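**Reading and Writing for Adult Workers, Sosham: progress report to the Després Fund, spring period**

This report covers the period from the start of the courses until the end of April. The plan we sent you had two places of teaching, the Sosham library and the training rooms of Trendard. Both are now open. The group in Verkach started later than planned, and I explain this below.

We taught 2,411 learner hours in the period. The plan was 2,000, so we are above it. Most of the extra hours come from the evening group in the library, where people asked to stay until 9 instead of half past eight. We agreed with this and paid the teacher for the added time from the line "reserve". Attendance was weaker in February, when many learners had the flu, and it became normal again in March. 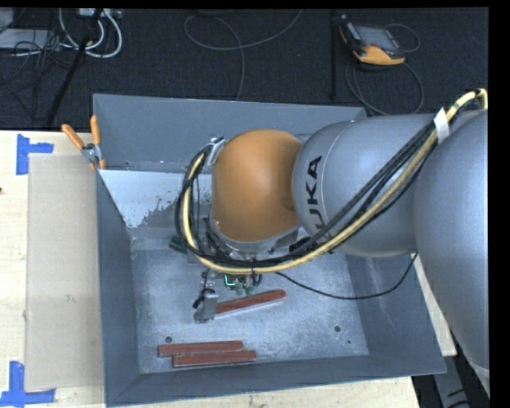 The workplace group has asked from the beginning for texts from their own work, and so we stopped using the old textbook after the second lesson. We now write the reading sheets ourselves. A sheet begins with short words which the learner can meet on a machine, on a door or on a box, and then it goes to full sentences. Names of makers are good for the first step, because they are short and printed large, like the black KUKA letters on the grey arm. After this we practice color words with the noun, for example "orange housing" and "yellow hose", and the learners write two or three sentences of their own. The safety instructions come only in the second month. They are still too difficult for a part of the group, and we are rewriting them with shorter sentences.

The Verkach group opened six weeks late. The room which was promised to us had no heating, and we did not want to begin there in winter. We have now a classroom in the primary school, on Thursday afternoons. It is free of charge, but the chairs are made for children, and we would like to buy adult chairs from the money which was kept for rent. Please tell us if you agree.

We have spent 2,841 euros on printing and paper. It is more than we expected, for the reason that the new sheets are printed in color. For the next period we will print only the first pages in color and the rest in black.

Until the next report we plan to finish the second set of sheets, to test all learners again with the same short reading test, and to find a substitute teacher for the library group. We have not yet found a person for this.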